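A Visit to the Open Day at Tretside Furniture Works

In December I went with my sister-in-law to the open day at Tretside, where they make small furniture for the home: stools, clothes rails, light shelves and folding wardrobes with fabric sides. I have bought such things for many years without thinking where they come from, so I was curious. We took the early bus and arrived before the doors were open, and had to wait outside with a large group of pensioners from a walking club, who had brought their own tea.

The works stands at the end of a long road behind the old dairy. From outside it looks like a school. You sign your name at a desk, you receive a paper badge, and then you are put into a group. Our guide was Rūta Žukauskas, who has worked there since it was a much smaller firm called Gadorura. She spoke quietly, and the people at the back complained a little at first, but after the first hall everybody walked close to her.

She began with the history. The firm started with kitchen stools, and the first order was for 60 of them, for a holiday camp. The camp paid late and the owners had to sell their van. After this they decided to make only things which can be sent by post in a flat box, and this is still the rule. If a new product does not fit in the box, it is changed or it is dropped.

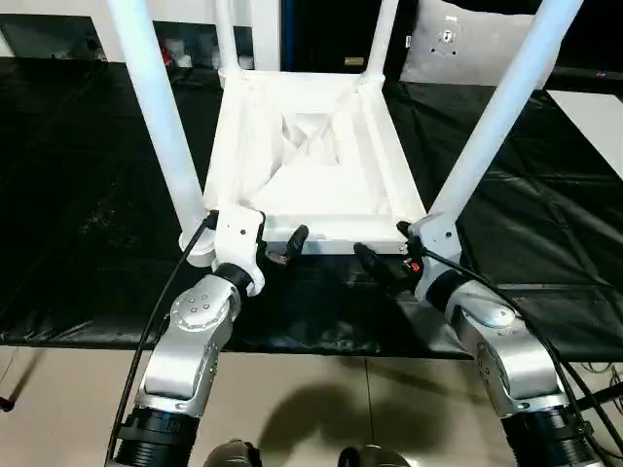

I asked about the prices, because a stool from Tretside costs more than one from the supermarket. Rūta said that the largest cost is the packing and the returns, more than the material. When one screw is missing, many customers send back the whole box, and opening, checking and closing it again takes longer than packing a new one. They now put two spare screws in every bag. My sister-in-law said that she has a full jar of such screws at home and did not know whom to thank.

The cutting hall was the loudest part and we were given ear plugs. I did not understand everything there, because the explanation was given before we went in and I had forgotten half of it when we came to the machines. What I remember is the smell, a little like a new car, and a man who swept the floor the whole time we were standing there – very calmly, around our feet.

Next came the sewing room, which for me was the best part. It is warm, with high windows and a radio. The women there sew the covers for the Belay wardrobe and the Braven laundry stand. One of them let us try to put in a zip on a piece of waste cloth. Mine was so crooked that it could not close. She was polite about it and gave it to me as a souvenir.
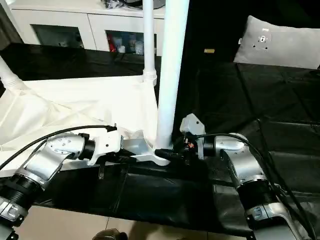

White pole with its plastic base piece.

At midday there was soup in the canteen, pea or tomato, with dark bread. It was free for visitors, but there was a box for the local swimming club and most people put something in. We sat with a couple who had come by train from the coast only for this day. They visit a different factory every month and keep a notebook with marks. The best one until now was a biscuit factory, because of the samples. They gave Tretside a high mark for the soup and a lower one for the toilets, where there was a long queue.

After lunch there was a short talk about instruction leaflets, and I was surprised how interesting it was. All the leaflets are drawn by two people. Before a leaflet is printed, it is given to someone from the office who has never built the product, and the drawers must sit beside and say nothing. Rūta told us that this is very hard for them. One leaflet was drawn again from the beginning after the tester put the shelf together with the wrong side up and was completely happy with it.
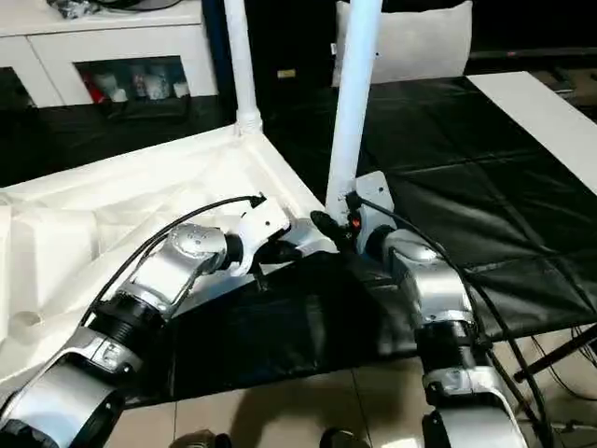 The shop and the way home

The shop is in a side building and on the open day it sells products with small faults. There were 800 items on the list by the door, but many were already gone when our group came through. I would advise to go to the shop first and leave your things at the desk, as the walking club did. I found a clothes rail with a scratch on the foot and a set of hooks. My sister-in-law bought a shoe rack and then a second shoe rack. 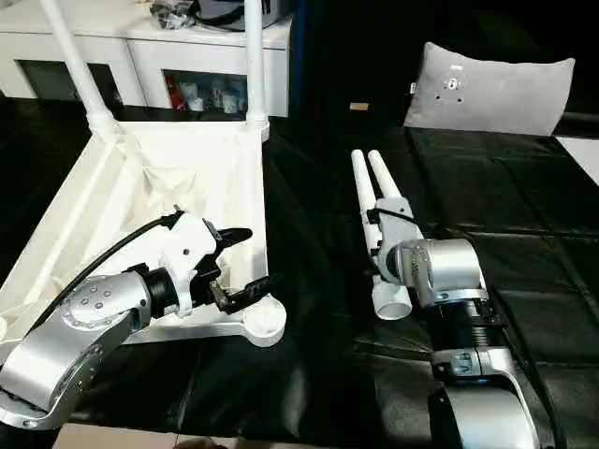 Paying was slow, as there was only one till and the card machine stopped working for a time. A young man went along the queue with a plate of ginger biscuits, and the mood stayed good. On the wall by the till they had written the number of visitors from the year before, 1,005, and a girl was asking people to guess the number for this year. The winner receives a wardrobe. I wrote my guess on a paper and put it in the bowl.

If you want to go, please note that the car park has only 70 places and the ground is soft at the far end. The bus stops by the dairy once an hour. The halls are all on one level, but there is a step at the shop. We took the bus at half past three, with the rail across our knees and both shoe racks on the seat behind.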